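Murnholm Papers > Money and Prices > Working papers > Section 4

Print this page | E-mail this page

4. Do firms believe the central bank?

4.1 What the survey can and cannot say

Much of the recent writing on central bank credibility starts from a simple claim. If firms trust the inflation target, they will hold their price plans steady when a shock arrives, and the bank will need to do less with interest rates. We have no quarrel with the logic. Our doubts are about the evidence, most of which comes from asking managers what they expect inflation to be and then treating the answer as if it drove what they charge.

The Birkett panel lets us test this a little harder than usual. It covers 390 firms, of which 366 answered both the question on expected inflation and the question on their own planned prices. Across all waves that gives 1479 usable pairs of answers. The sample leans towards manufacturing and wholesale trade, and very small firms are thin on the ground. Readers who want a picture of the whole economy should look elsewhere.

The headline result is weak. Firms whose expectations sat close to the target were no slower to raise prices than firms whose expectations had drifted well above it. Once we allow for input costs and wages, the link between the two answers is too small to separate from zero. Ní Bhriain's earlier work on the same panel found a stronger link, but it used only the June waves, when many firms review their price lists anyway. We suspect she was picking up the calendar.

4.2 Capital spending as a second check

A defender of the credibility view might reply that prices are the wrong place to look. Trust in the target should show up in long-lived decisions, and above all in spending on equipment, where a firm has to take a view on borrowing costs several years out. Kermani makes this case with some force, pointing to automation (Figure 2) as the kind of outlay that a firm would put off if it feared a sharp rise in rates.

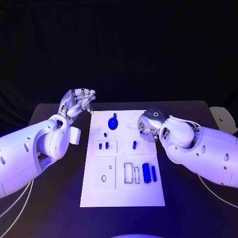
Figure 2. Two white robot arms on either side of a parts board.

We find the argument appealing and the data unhelpful. Firms that reported high confidence in the target did plan more equipment spending, but they were also larger, had more cash and relied less on bank loans. When we compare firms of similar size and similar debt, most of the gap goes away. What is left depends heavily on how a handful of firms in the Prultlow district are treated, and we would not want to rest a policy on them.

There is also a question of timing. Survey answers on investment are given months before any money is spent, and firms are known to revise them. A manager who says that steady rates will lead to more spending may only be repeating what was in the newspapers that week. The survey has no way of telling a considered plan from a polite answer.

4.3 What follows for policy

None of this shows that credibility is worthless. It may matter a great deal in bond markets, where people are paid to read each statement closely. It may also matter in a crisis, and our sample contains no crisis. The narrower point is that a bank which delays a rate rise on the grounds that firms trust it, or hurries one for fear that they will stop, is leaning on a channel that we cannot find in the answers firms give.

The Jotero model, which is often quoted in support of early action, assumes the channel outright. Its price equation gives expected inflation a fixed weight, and the weight is not estimated from firm data. Setting it to the value we obtain here removes nearly all of the gain the model reports from moving early. We do not claim that our value is right for every country or every period. We would like to see the published value defended.

Section 5 turns to wage deals, where the sample is smaller but the answers can be checked against signed agreements.

Contact the editors | Copyright Murnholm Papers, Dec 21, 2024 | Back to top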